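协作机械臂插装作业规程修订版发布，夹爪手指与夹具板纳入点检

行业动态 > 自动化 > 标准与规范
2019年6月19日　本站编辑部

Stidard今天发布了协作机械臂小件插装作业规程的修订版。规程适用于公司在Sarodgate的电子装配车间，以及为该车间供货和提供集成服务的单位。修订版共52条，比旧版多出的内容主要集中在三个方面：夹爪手指的更换与点检、夹具板的基准确认、示教作业时的人员站位。新规程从9月起执行，在此之前新旧两版并行，由各班组自行选择，但同一工位不得混用。

旧版规程编写时，车间里的机械臂大多用于搬运和码放，对末端定位的要求不高。近两年，电路板条插入窄槽一类的工序陆续改由机械臂完成，旧版中关于夹持力和对位的规定显得过于笼统。Stidard在修订说明中写道，车间在过去一个统计周期内登记了1,538条插装工序的停机记录，其中170条与手指磨损、松动或者装错有关。说明没有给出其余记录的分类，只提到相当一部分是来料尺寸问题，将另行处理。

关于夹爪手指

修订版把手指列为易损件，要求每个工位建立单独的手指台账，写明编号、启用时间、材料和更换人。塑料手指与金属手指分开登记。采用打印件的，须注明打印方向和填充参数，同一副手指的左右两件应出自同一批次。

每班开工前要检查手指上的紧固螺钉，用限力扳手复紧，复紧后画防松线。螺钉头凸出手指侧面的，须在程序的碰撞模型中按最外缘尺寸建模，不能按手指本体的尺寸建模。这一条在征求意见时争论较多，有班组认为凸出几毫米对大多数工位没有影响，单独建模增加了工作量。最终文本保留了这一要求，允许已经投产的工位在首次更换手指时再补做。

末端的线缆和胶带也有了专门规定。临时用胶带固定的线缆可以保留到当班结束，交班时须改为卡扣或扎带，并在交班本上注明位置。手指工作面上不得粘贴任何材料，确需增加摩擦的，应更换带衬垫的手指。

关于夹具板

夹具板是本次修订中改动最大的一章。旧版只要求夹具板“固定牢靠”，新版规定了安装方式、基准点和复核周期。竖直安装的夹具板须有两处以上的机械定位，不能只靠夹紧力；背后是压型金属板等表面不平整的壁面时，应加装过渡板或者在型材上另设支撑点。夹具板每次拆装之后都要重新示教基准点，记录偏差，偏差超过工位卡上的允许值时停用。

板上的槽口和方框按用途编号，编号写在工位卡上，不要求刻在板面。插入件在槽内停留时，机械臂返回路径要避开插入件的上方和前方。对于一块板上有多种槽口的情况，规程要求先用废件逐个试插，再使用正式物料。试插连续3次到位才能转入下一个槽口，中途失败的从头计数。

反光问题也写进了条文。采用视觉对位的工位，如果背景是有棱的金属面，应当在不同的照明条件下分别采集基准图像，至少包括车间灯全开和只开工位灯两种。夹具板表面宜选用哑光的灰色或深色，避免与来料颜色接近。
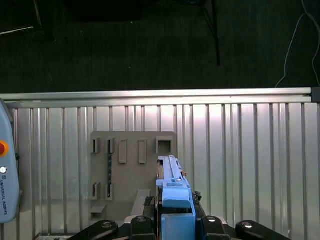
插装工位：浅蓝色夹爪手指与竖立的灰色夹具板，左侧为带急停按钮的示教器。

关于示教作业

修订版规定，示教期间示教器应放在操作者伸手可及的位置，急停按钮朝外，周围不得堆放工具和物料。示教器可以挂在工位侧面，但线缆不得从机械臂的运动范围内穿过。两人配合示教时，由持示教器的一方发出口令，另一方在手进入工作区之前须得到口头确认。

相机支架、三脚架等临时器材的支脚应放在工位地面标线以外，拉出的线缆要压线或者套管。调试结束后由当班人员清点收回，清点结果与程序版本号写在同一张表上。

条文还对速度作了分级。首次运行新程序时使用低速档，全程有人看守；完成一个循环且没有触发保护性停止的，方可提速。提速之后如果更换了手指或者拆装过夹具板，须退回低速档重新确认。对于力控插入，规程没有给出统一的力值，要求各工位根据来料和槽口配合情况自行测定，把测定方法连同结果一起存档。

培训与检查

Gronow负责本次规程的配套培训，教材分为操作员和调试员两种，内容不同，考核方式也不同。操作员以实操考核为主，要求独立完成一次手指更换和一次夹具板复位；调试员另加一份书面材料，说明所负责工位的碰撞模型和返回路径。已经取得旧版上岗资格的人员不需要重新参加全部课程，补学手指和夹具板两章即可。

供应商方面，Cliltex为车间提供部分夹爪和安装支架，按照新规程，其后续交付的手指须附尺寸图和螺钉规格表，图上标出包括紧固件在内的最大外形。此前已经交付的手指由车间自行测量补录，不退换。

执行情况由车间安全与工艺两个小组共同检查，方式为不预先通知的抽查。首轮抽查只记录、不扣分，检查结果贴在工位公告栏。第二轮起，台账缺项和防松线缺失按一般问题处理，示教器放置不当和急停按钮被遮挡按严重问题处理，工位须当场停机整改，由两个小组签字之后恢复。

征求意见阶段还收到一些未被采纳的建议，包括统一全车间的手指颜色、为每块夹具板加装接触传感器等。修订说明对此的答复是，前者可由班组自行决定，后者涉及改造费用，留待下一次修订时讨论。

也有班组提出，外来集成人员调试时使用自带的手指和支架，台账应当由谁填写。新版的规定是由接收工位的班组填写，集成人员提供尺寸和材料信息；调试结束后手指留在工位的，按正式件管理，带走的，在台账上注销。自带手指没有尺寸图的，不得用于正式物料的插装，只能用于空跑和废件试插。

规程文本连同工位卡、手指台账和夹具板复核表的空白样张，已在Stidard内部网站提供下载，供应商和集成单位可以向对接部门索取。旧版表格在9月之前仍然有效，已经填写了一半的表格不必誊抄，用完为止。

（编辑部）

相关阅读
末端工具更换记录应该怎么填
压型金属壁面上的型材支撑安装要点
示教作业交接班常见问题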